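Call for participants: washing-up and utensil sorting study, Gorncombe

Tostance is looking for adults to take part in a paid study of how people drain, sort and put away small kitchen utensils after washing up. Sessions are held in the test kitchen at Gorncombe. The work is commissioned by Cloltex, which makes kitchen drainers and baskets, and will be used in setting the slot widths and basket depth of its next range.

Applications close on March 29, 2025. Sessions run on weekdays and some evenings after that date, until all places are filled.

What the study is about

Most published work on washing up deals with plates, glasses and water use. Small utensils have had less attention. They are light, long and thin, they roll, and they are often stored in a different place from the one where they drain. Chopsticks are a particular problem: they come in pairs, they slip through wide slots, and in a deep basket they tend to lie flat on the floor instead of standing up.

We want to record which utensils people place in a basket and which they leave on a mat, in what order they do it, and how they clear both at the end. We are also interested in whether people pair chopsticks at the sink, at the drainer or in the drawer. There is no correct method. Participants who have never used chopsticks are as useful to us as those who use them every day, and we intend to recruit both.

An earlier round of the study, completed in October, gave us 2,797 logged placements. Those results covered metal cutlery only. The present round covers wooden and plastic items.

Places available

There are 34 places. Each participant attends one session. A further seven people will be asked to return for a second session with the same utensils in a different layout; you can say on the form whether you would be willing to do this. Saying no does not affect your chance of being selected for the first.

The session

You will work standing at a counter of standard height, with a sink on the left and a drawer unit on the right. On the counter there is a draining basket and a flat mat. You will be given a mixed set of utensils and asked to wash them, set them to drain in whatever way you prefer, and then put them away in the drawer.

The task is repeated with changes to the position of the basket and the mat. In some runs the basket is placed square to the counter edge and in others it is turned at an angle. You may move it if you wish, and a move is logged as a result in its own right. Between runs there is a short break while staff reset the counter.

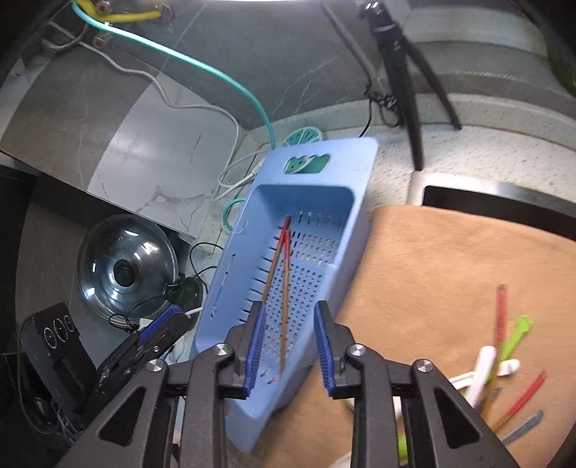

Draining basket with perforated floor, two chopsticks inside; further utensils on the mat to the right.

The basket is deep, with rounded inner corners and a row of vertical slots near one end. Its rim has a cutout that serves as a handle. The dense perforation of the floor matters for the study, as small holes will hold up a thin tip that a wider slot would let through. Participants will be asked after each run whether the items were easy to pick out again.

Runs are timed, but you will not be asked to hurry and the timings are not shown to you. Please work at the speed you would use at home.

At the end there is a questionnaire of 19 items. It covers your kitchen at home, how many people you usually wash up for, where utensils are kept, and what you dislike about your present drainer. You may leave any item blank.

Who can apply

You should:

be aged 18 or over;
wash up by hand at least twice a week, whether or not you also have a dishwasher;
be able to stand at a counter for short periods, or tell us in advance that you would prefer the lowered counter;
be able to follow spoken instructions in English.

We would especially like to hear from left-handed people, who were under-represented in the first round, and from people with reduced grip strength or stiffness in the fingers. The lowered counter is suitable for wheelchair users and has clear knee space beneath it.

You should not apply if you:

have a skin condition on the hands which is made worse by water or washing-up liquid;
work for a maker or seller of kitchen goods, or have done so in the last year;
took part in the October round.

The washing-up liquid is unscented. Gloves in three sizes are available, and you may bring your own. Please note on the form if you have a latex allergy.

What is recorded

We record the order in which items are placed, the place where each is set down, the number of times an item is moved again before it is put away, and the time taken for each run. Video of the counter is kept for checking the log. Your questionnaire answers are stored under a participant number, separately from your contact details.

Video is kept until the log has been checked and is then deleted. Cloltex receives the logged figures and a written report. It does not receive video, names or contact details. You may withdraw at any point during your session, or afterwards until the log is closed, by quoting your participant number. Payment for a session you have attended is not affected by withdrawal.

Payment and travel

Participants are paid a flat fee, stated in the information sheet, by bank transfer after the session. Those who attend a second session are paid again at the same rate. Bus and train fares are refunded on production of a ticket or receipt. Drivers can use the car park behind the building without charge, but should give their registration number at the desk on arrival. We cannot refund taxi fares unless agreed beforehand.

Tea, coffee and water are provided. There is no meal.

What to wear

Short sleeves, or sleeves that can be rolled above the elbow. Aprons are supplied. Rings and watches may be kept on if you normally wear them while washing up. Shoes should be flat and closed, as the floor by the sink can get wet.

Selection

Places are not given in order of application. We select for a spread of age, hand size, handedness and washing-up habits, and for this reason the form asks you to measure your hand from the wrist crease to the tip of the middle finger. A school ruler is accurate enough. Please give the figure in millimetres.

All applicants will receive a reply. Those not selected will be placed on a reserve list, unless they ask us not to, and may be contacted at short notice if a place falls free. Being on the reserve list does not commit you to accepting.

How to apply

Ask for the information sheet and form at the Tostance desk in Gorncombe, or request them through the contact page of this site, quoting "utensil study". Paper forms may be posted or handed in. Please complete both sides; forms with the hand measurement missing will be returned.

If you are selected you will be offered a choice of session times. Please confirm within two working days - unconfirmed times are passed to the next person on the list. If you need to change a confirmed time, tell us as early as you can and we will try to find another.

Members of the same household may both apply, but will be given separate sessions and are asked not to discuss the task until both have attended.

Related reading

The coding scheme used for logging is adapted from Butkienė and has been shortened for use with small items. A copy can be consulted at the desk. Applicants do not need to read it, and we would prefer that they did so after their session if they are interested.

A summary of the results will be sent to every participant who asks for one. Tick the box on the second side of the form.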